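Orlow bench arm for kitchens and prep rooms

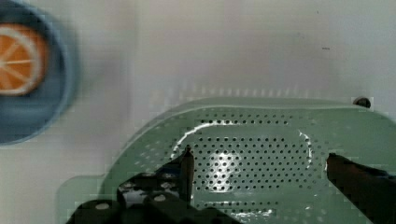

Share 20 | Comments 2

The Orlow is a small bench arm made for the kind of light, fiddly, over-and-over work that fills up a prep room: moving portions from one dish to another, setting pieces in a tray, putting bowls where the next person needs them. We build it at Drusterlow and we're very fond of it. It works on an ordinary table, with ordinary kitchen gear, and you don't have to buy a special set of dishes to go with it. A blue bowl with an orange slice in it and a green colander tray with drainage holes are plenty to practise on, and the two black fingers open wide enough to work over a tray like that one. If your crew already has colanders and bowls they like, keep them. Bring them to the bench on the first day and teach the arm with those.

What it's for

Most of our customers run mid-sized kitchens: hospital meals, school lunches, catering, a few fruit packers. They have good people doing a lot of reaching and placing, and sore wrists by the end of a shift. The Orlow takes the placing. Your people keep the tasting, the judging, the knife work, the talking to each other, and all the small decisions about whether a batch looks right (we wouldn't want to hand that over either!).

At Melnychuk, a catering kitchen that makes 2,000 fruit cups on a busy day, the arm sits at the end of the cutting line. Smaranda Anghel runs the morning crew there and she had her doubts. Her worry was that the line would end up going at the arm's pace, and for the first while it did, which wasn't much fun for anyone. So she moved it. It had been in the middle of the bench and she put it at the end, with room for a few bowls to wait in front of it, and now the cutters work at their own speed and the arm catches up when they stop for tea. We've since changed our setup guide to match what she did.

The jobs have shifted a bit too. The person who used to fill cups all morning now does half of that time on checking and labels, and has learned to teach the arm new moves. Two others share the teaching. Nobody's hours were cut, and we ask every buyer to have that talk with their staff before the crate arrives. It goes much better that way around.

How you teach it

There's no code to write. You hold the arm by the wrist, press the teach button, and move it through the job. Let go, press again, and it's saved. A small camera at the wrist looks down past the fingers so the arm can find a bowl that has been nudged out of place. Glare off shiny or wet trays can confuse it, so try the lamp in a couple of spots before you settle on one. Matte tabletops are easier than steel.

Plan on 20 repeats before you trust a new move with real food. Toy fruit is fine for this and saves a lot of waste.

Fingers

The standard set is black, tapered and bolted to the base of the gripper. The bolts take a regular hex key, and swapping a set is quick once you've done it a few times. Soft fingers for berries and other squashy things are sold separately under the name Huvis. They're lovely on ripe fruit, less good on anything with a hard rim, so most kitchens keep both in the drawer.

Noise, space and cleaning

You can talk over it at a normal volume. It wants a clear patch of table 70 centimetres deep, plus a power outlet that isn't behind the sink. The outer covers wipe down with the same cleaner you use on your benches. Please don't hose it. Vsevolod Pylypenko in our repair shop has asked for that sentence to be in bold, and we can't do bold on this page, so please picture it that way.

If someone leans in, the arm stops and waits until they press the green button. New staff usually test this over and over on their first morning, and they should.

What it won't do

It won't peel, cut or sort by ripeness. It's slow with thin slices lying flat on a smooth table, and quicker when they're in a bowl with some slope to the side. Stacked lids give it trouble. We're working on the lids.

What's in the crate

Arm and gripper, standard fingers, wrist camera, table clamp, teach button on a long cord, 2 spare covers, printed guide. The Huvis set and the rolling stand are extra.

Trying one out

Orders placed by 28th November ship before the holiday break, and the rest go out once we're back. If you'd like to try it first, we bring one to your kitchen and leave it with your crew for a full shift, and the people who'll be working beside it get to do the teaching. Write to the Drusterlow front desk with a rough sketch of your bench and a list of the trays and bowls you use most.

20 shares
2 comments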